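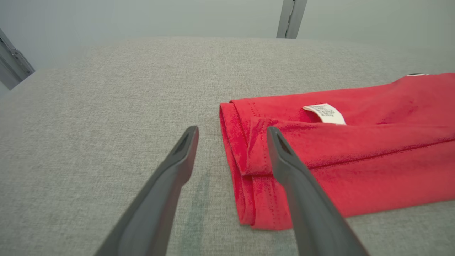
The red ones went in first, and Keabetswe Radebe would not hear otherwise.

"Red on the bottom, because red is what they'll see when they get all the way down!" she said, and pressed another shirt into the carton with the flat of both hands. She had been folding since four in the afternoon and was, if anything, getting faster.

There were 200 shirts to get to Tunerton by morning. Shireen had drawn up the order herself in September, when it had seemed a very long way off, and now the bags of shirts leaned against every wall of her mother's dining room and there was a path through them exactly as wide as a person carrying tea.

"Show me again," said Mirsad. He had come to fix the back gate and had made the mistake of asking what was going on.

So Keabetswe showed him again. Face down, smooth it out, one side in, sleeve back on itself, then the other side. Up from the hem, and once more, and turn it over. She ran a thumb along the fold and the whole thing sat there square and plump as a loaf.

"Oh, that's lovely," Shireen said, and she meant it. She had worn T-shirts her entire life and never once looked at one properly. The stitching at the hem, two little rows keeping each other company all the way around! The way a good knit gave under your hand and then came back! She picked up the next one and held it against her cheek.

"You'll get makeup on it," said Keabetswe.

"I'm not wearing any."

"Then fold it."

Mirsad's first came out like an envelope somebody had sat on. His second was worse. On the third he stuck out his tongue, went very slowly, and forgot the left sleeve, which waved at them from the side until he tucked it under and hoped. Keabetswe opened it up without a word and slid it back across the table.

By nine he was good. By ten he was insufferable — he had opinions on the collar, he had a method for the care labels, and he had started stacking his own pile a little apart so there could be no confusion over whose it was.

"The choir at Dremham had theirs delivered in a heap," Shireen told him. "One great big heap, in a sack."

"Animals," said Mirsad, with real feeling.

It was past midnight when they reached the last bag. Shireen felt around in the bottom of it and came up with one shirt, red as a tomato, that must have got away from the others at the start.

"It's supposed to be underneath," she said.

Keabetswe looked at the cartons, taped and stacked by the door. She looked at the shirt. Then she took it, folded it faster than either of them could follow, and handed it to Mirsad.

"For the gate," she said.

He put it on over his sweater, creases and all, and went to find his drill.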